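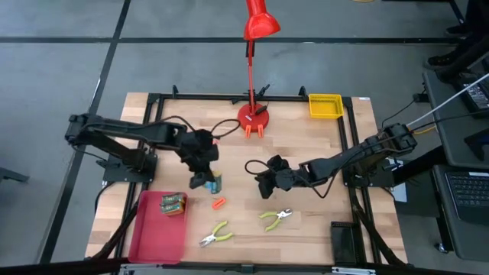

Tabletop cupped after winter, boards screwed down tight to the rails. Can it be saved?

Posted in Furniture and Workshop > Wood Movement
Asked 12 March 2022 by hallam_bench
Viewed 1,858 times

I have a bench-height table with a solid wood top, edge glued from narrow boards. The top sits on a metal base. Whoever put it together ran screws up through plain round holes in the base rails and straight into the wood, with no slots and no washers. The holes are a close fit on the screws.

Dimensions in millimeters, taken with a steel tape: length 1,858, width 1,142, thickness 29. The grain runs along the length.

Over the heating season the top developed the following:

A cup across the width, edges high. A straightedge laid across the grain shows a gap of 2 mm in the center.
One glue line open at the end grain. I can get a feeler gauge into it but not a business card.
Two screws on the outer rail have gone tight against one side of their holes. They were hard to back out and one of them is slightly bent.

The finish is an oil of some kind on the upper face. The underside looks raw. Water dropped on the underside soaks in right away, and on the top face it beads.

What I want to know:

Is the cup caused by the screws, the one-sided finish, or the dry air?
Should I flatten the top now or wait until summer?
What is the right way to fasten it to a metal base that I would prefer not to drill more than necessary?

I have a drill, a set of files, a router with a straight bit, clamps long enough for the width, and a moisture meter of the pin type. No planer. The species is unknown. It is light in color and not especially heavy.

Comments on this post

ortolan: What does the meter read on each face? Take the readings away from the ends.

hallam_bench: Lower on the top face than on the underside when I first brought the heating up. They have since come closer together. I don't trust the absolute numbers without knowing the species.

ortolan: Correct, but the difference between faces is still useful.

Fitzgerald Kapoor
Accepted by the poster

The screws did not cause the cup. They did cause the open glue line, or at least contributed to it. The two faults are best treated separately.

Cup. A board changes width when its moisture content changes. If both faces gain and lose moisture at the same rate, the board gets wider or narrower and stays flat. If one face moves ahead of the other, the board bends. The face that is drier is the shorter one, and the board curls toward it. Edges high means the upper face is the short face. Your comment about the meter agrees with this.

The one-sided finish complicates the picture. Oil slows moisture exchange but does not stop it. With a raw underside you would normally expect the underside to dry faster in winter and the edges to go down. Yours went the other way, so something else is drying the top face faster or feeding the underside. Check for a heat source above the table, direct sun, or a damp slab underneath. An unsealed concrete floor is a common cause. Tape a square of plastic sheet to the floor at all four edges, leave it overnight, and look for moisture on its lower side.

The other possibility is that the boards were all laid with the growth rings facing the same way. Look at the end grain. If every arc curves in the same direction, the top will behave as one wide board and will tend to cup on overall drying alone. If the arcs alternate, this is ruled out and you would see a shallow ripple across the top in place of one cup.

Split. Across the grain, flat-sawn wood of most common species moves a few millimeters per meter over a heating season. Your top is 1,142 mm wide. Screws in close holes near both long edges hold that width fixed. When the wood tried to shrink it could not, so it opened at the weakest line. The bent screw is evidence of the same force.

Procedure, in order:

Remove all the screws. Leave the top resting on the base, unfastened.

Put spacers under the top so that air reaches both faces. Strips of equal thickness, laid across the grain, are sufficient.

Leave it for several weeks. Take readings on both faces at the same three spots each time and write them down. Do not flatten anything until the two faces agree and the readings have stopped changing.

Measure the cup again. A portion of it will be gone. If what remains can be pulled flat with hand pressure, fasten the top and do no flattening at all.

Seal the underside with the same finish as the top, same number of coats. The end grain gets an extra coat.

Fastening. You can use the existing holes. Keep the holes along the center line round. These fix the top in position and force the movement out equally to both sides. All the other holes become slots, with the long direction across the grain of the wood. Drill a second hole next to the first and file out the web between them. The slot should allow travel in both directions from where the screw sits, because the top will be wider in September than it is at present. Use pan head screws with a flat washer. Countersunk heads will wedge in the slot and lock it. Tighten until the washer just stops turning under finger pressure.

If the base is hollow section with a thick wall and filing is unattractive, Stinier sells a steel Z clip that hooks into a groove cut in the underside of the top. A router will cut the groove. The clip has to bear on an inside lip of the rail, so check that yours has one before ordering.

The open joint. If it closes by itself once the screws are out, work thin glue into it with a piece of dental floss and clamp lightly. If it does not close, do not force it with clamps. The joint will reopen next winter. Saw through the line, joint the two edges and glue again.

potting_bench_fletdale

Agree with most of the above. I would not wait several weeks though. I had a similar top from Potgieter, beech, and I turned it over and laid it hollow side down on damp grass in the sun for an afternoon. It came flat. Brought it in, screwed it down and it has been fine.

Also you can just leave one side of it screwed and only slot the other side. Saves half the filing. I did that.

Comments on this post

Fitzgerald Kapoor: Fixing one long edge works, but all the movement then appears at the opposite edge and the slots there must be twice as long. It is the usual choice where one edge is against a wall. The grass method puts water into one face quickly. The board flattens while the moisture is uneven and can go back when it evens out. With a glue line already open I would not do it.

potting_bench_fletdale: Fair enough on the glue line. Mine had no splits.

ortolan

Two additions.

Steel and aluminum bases change length with temperature, but the amount is small indoors and can be ignored. Wood along the grain is also close to stable. All of the design effort goes into the cross-grain direction. If your base has rails running across the width, those are the ones where the slots matter most, and the slots run along the rail. On the lengthwise rails the slots run across the rail, which limits how long they can be before they break out of the edge. On a narrow rail use clips or an oversize round hole with a large washer.

A metal base will not flatten the top unless the base is stiff enough. Put the straightedge on the bare rails once the top is off. I have seen a cupped top blamed for a twisted base more than once. Sight across two parallel sticks, one on each end rail. If the base rocks on the floor, shim the feet first and measure afterward.

On the pin meter: push the pins in along the grain, to the same depth every time. If the meter has a species table and you don't know the wood, pick one setting and stay on it. The older Gavia meters drift with a weak battery, so put in a new one before starting a log.

Comments on this post

hallam_bench: Plastic sheet test done. Droplets on the underside of the sheet by morning, so the floor is damp. Screws are out and the top is on spacers. The open joint has closed most of the way. End grain arcs alternate except for two neighboring boards near the middle.

Fitzgerald Kapoor: Then the floor is the main cause. A vapor barrier or a floor coating is the long-term fix. Seal the underside of the top in any case, after the readings settle.

hallam_bench: Would a rubber mat under the table do?

ortolan: It would cover only the area under the mat, and the moisture comes out around it. Use a floor coating made for concrete, after checking that the slab is within the moisture limit on the can.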